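Jun 20, 2023

Bench notes, Naltar room

Started with the shelf by the sink, which I'd been putting off since October. Everything on it had drifted forward until you couldn't reach the back, so I pulled the lot down and wiped the shelf first. Two jars of mixed screws went to Heino Kazlauskienė, who claims she can sort them while on the phone. We'll see!

The Prata drawers are relabeled. I went with masking tape and a fat marker again — the printed labels from last year curled up within a week and I was tired of finding them on my sleeves. Drawer 3 still sticks. I rubbed candle wax on the runners and it's a little better, but it wants taking out completely and I didn't have the patience after lunch.

Stock sheet: the old total said 1,307 small parts and I'm leaving that number alone until Heino has been through the jars. Bin 112 is listed twice, once under Stultitz and once under Clikau. I crossed out the Clikau line. If somebody knows better, write it in the margin and put your initials next to it, please.

Then on to the corner with the gray door. I like that corner, it's the one place in here where you can put something down on wood and find it again the next day (mostly). The stickers on the door stay for now. I had a go at one just like them in the other room, with warm water and a thumbnail, and got a horrible gummy patch for my trouble. 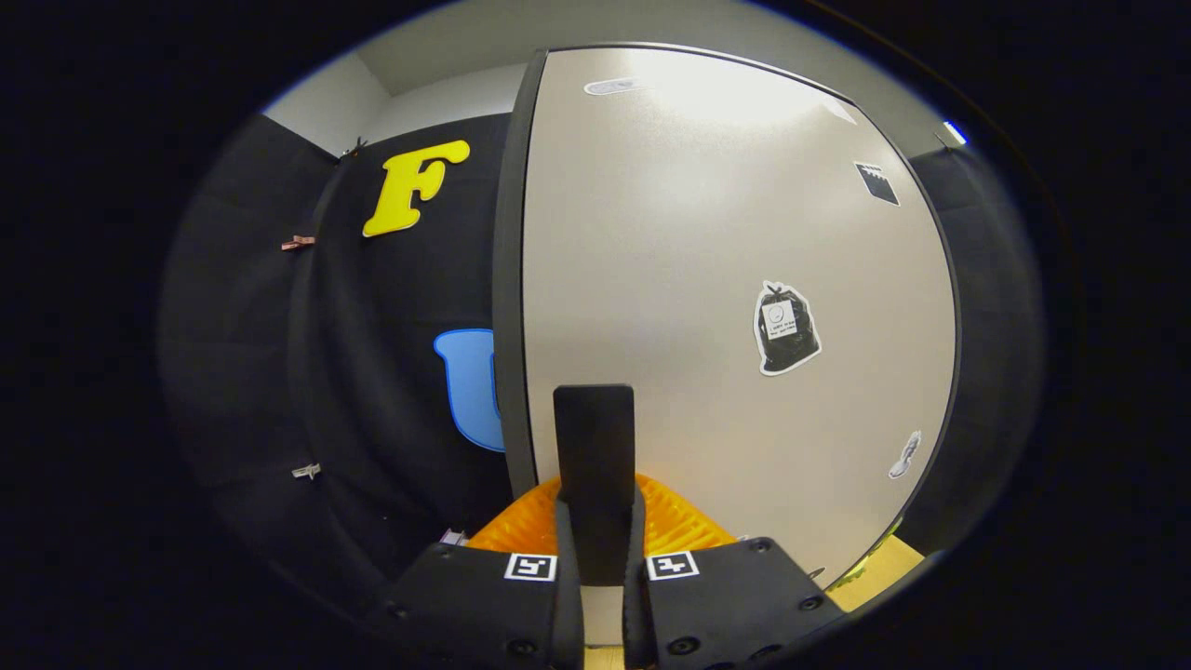

Heino thinks cooking oil would shift the gum, left on for ten minutes and wiped with a dry rag. I'll try it on my patch first before I go near any other door.

Still to do: drawer runners, new rags, a proper lid for the glue pot. And I need to ask who has the short stepladder — I was up on a chair half the morning and my knees are complaining about it.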